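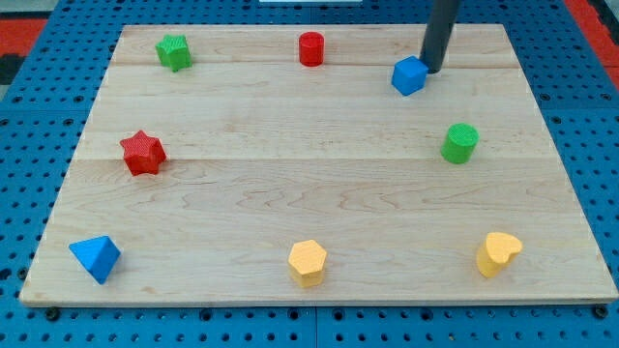

Deldale Project: Teaching Tabletop Tasks by Remote Control
Second Progress Report to the Wesico Fund
Submitted Fri 5 January
Prepared by Stanisława Makowska, Project Lead, with Man-lok Ko, Data and Training

1. Purpose of this report

This report covers the second reporting period of the Deldale project, which is supported by the Wesico Fund under its program for small research groups. It describes the work carried out since the first report, the changes made to the work plan, the use of staff time, and the work planned for the coming period. Financial statements are submitted separately by the grants office.

2. Background

The project studies how well people without robotics training can teach a robot arm simple tabletop tasks. In the first period, operators taught the arm by hand, holding it near the wrist and guiding it through each motion. In the second period, the project moved to remote control. The operator sits at a desk beside the work cell and moves a small handheld controller, and the arm follows. Each completed run is stored as one demonstration, consisting of the arm's motion, the camera views and a short written instruction such as "push the green star next to the red star."

The task family has not changed. The arm works over a wooden board with eight blocks, in red, green, blue and yellow. The shapes are a cube, a triangle, a hexagon, a heart, two stars and two cylinders. The set was chosen so that some instructions can be understood from color alone, some from shape alone, and others only from the two together. "The star" is not a sufficient instruction on this board, and neither is "the blue one."

3. Work completed in this period

3.1 Change of teaching method

The change from hand guiding to remote control was proposed in the first report and approved by the Fund. The main concern with hand guiding was that the operator's arm and shoulder blocked the camera view during the most important part of the motion, when the arm first makes contact with a block. A second concern was fatigue. Operators who guided the arm by hand asked for breaks more often toward the end of a session, and their later runs were slower.

Remote control has resolved the first concern and reduced the second. It has introduced a difficulty of its own, in that new operators find it hard to judge depth. The most common error is to bring the arm down short of the block and then creep forward until contact is made. These runs are valid but contain long pauses, and a policy trained on them tends to pause in the same way. Man-lok Ko has written a filter that marks such runs for review. Marked runs are kept in the archive and left out of training unless a reviewer restores them.

3.2 Demonstrations collected

The project collected 502 accepted demonstrations by remote control in this period. A demonstration is accepted when the requested block ends in the requested place, no block leaves the board, and the written instruction matches what was done. The third condition was added partway through the period after reviewers found runs in which the operator had completed a reasonable task that differed from the one on the card. The instructions for those runs were rewritten where possible, and the remainder were discarded.

Starting layouts fall into two groups. In the open layout, the blocks are placed toward the edges of the board and the center is left clear. In the mixed layout, blocks are placed anywhere, including in contact with each other. Most of the accepted demonstrations start from the open layout. The project regards this as a weakness in the collection and intends to correct it, as described in Section 6.

3.3 Operator training

Every operator now completes a practice session of 40 minutes before recording. The session begins with free movement above the board, continues with pushing a single block to the center, and ends with separating two blocks that touch. The last exercise was the most useful in preparing operators for the mixed layout and will be lengthened.

A written guide for operators was completed and is in use. It covers the safe start and stop of the arm, the reset of the board between runs, and the correct handling of a run that goes wrong. Operators are asked to finish a faulty run and mark it as such, and not to stop partway. Recordings that end without a mark have been difficult to sort afterward.

3.4 Work cell

The board is placed on a perforated work surface, which allows it to be returned to a known position if it is removed for cleaning. Its position is checked against a printed template at the start of each day. A shift was found on one occasion, following maintenance, and the demonstrations recorded that morning were withdrawn.

The handheld controllers are supplied by Himico. One was returned for a drifting signal and replaced at no cost to the grant. The recording software, developed within the project under the name Kouris, was updated to save the instruction text together with the motion data. The two were previously stored in separate folders and had to be matched by hand.

4. Early results

A first policy was trained on the accepted demonstrations and tested on the physical arm. Pushing a named block to the center of the board is reliable from the open layout. Placing one block beside another is less so, with most failures occurring in the final approach, when the arm pushes the moving block past its target. The star and heart shapes are harder than the cube, as they turn when pushed at a point. Skilled operators correct for this with small sideways motions, and there are as yet too few examples of such corrections for the policy to learn them well.

These findings are preliminary. The test set was small and was drawn up by the same staff who supervised the collection. A separate test set is in preparation and no success rates will be reported to the Fund until it is in use.

5. Difficulties and changes to the plan

Recruitment of operators was slower than planned. The original schedule assumed evening sessions, but building access rules did not permit them. Sessions were moved to the daytime, which limited the number of people able to take part. The project has asked for extended access and expects a decision in February.

The planned comparison between hand guiding and remote control has been delayed. The hand-guided runs from the first period were recorded with an earlier camera position and cannot be compared fairly with the new ones. A small number of hand-guided runs will be recorded again under present conditions. This can be met within the existing budget.

6. Work planned for the next period

The project will give priority to the mixed layout until the two groups are of similar size. Operators will receive a starting layout chosen by the software instead of arranging the blocks themselves.

Correction runs will be collected as a separate category. In these runs, the block begins close to its target but badly turned or slightly past it, and the operator brings it into place.

The hand-guided comparison will be completed, and the operator guide will be revised to include advice on judging depth.

7. Requests to the Fund

The project asks the Fund to approve the revised date for the comparison study and to confirm that unspent operator payments may be carried into the next period. No additional funds are requested. A revised schedule is attached as Annex 2.

Questions on the technical content may be addressed to Man-lok Ko, and all other questions to Stanisława Makowska.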